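Workshop notebook – December
Entry by Onyekachi Abubakar

Spent most of the morning with Edeltraud going over the equipment list again, and I do think we are getting somewhere, even if it took two pots of tea to get there. The Rendau quote for the second arm is good until the end of the month. Nice people, quick to answer, but they have left the table mount off it, and I only spotted that on the third read.

Edeltraud would still like two grippers from Walledus, one to use and one on the shelf, and I have come round to her way of thinking. We lost far too much of the autumn waiting for a single spare finger pad. So that goes in, along with 100 pads, which sounds greedy until you remember how we get through them.

Then the household objects. The simulated set stands at 153 models and we own 53 of them as real things, so there is some shopping to do. I would be happy to stop at 60 for now and see how the mixed table goes – tall and spindly things behind, small ones in front, the arm coming in from above. Staple guns and a pepper grinder first, please, and a jug we don't mind dropping.

To do: ring Rendau about the mount, ask Zolow if they still do the wrist covers separately, and give Edeltraud the totals before she goes home at four.

3 comments · 2 shares

Recent entries
Shelving for the back room
Hjaltadóttir: notes on the lease offer
Gripper pads, again
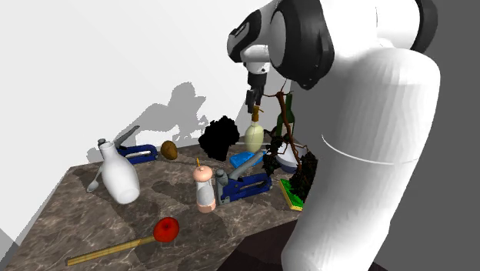
Mixed table in simulation, gripper pointing down over the objects at the back.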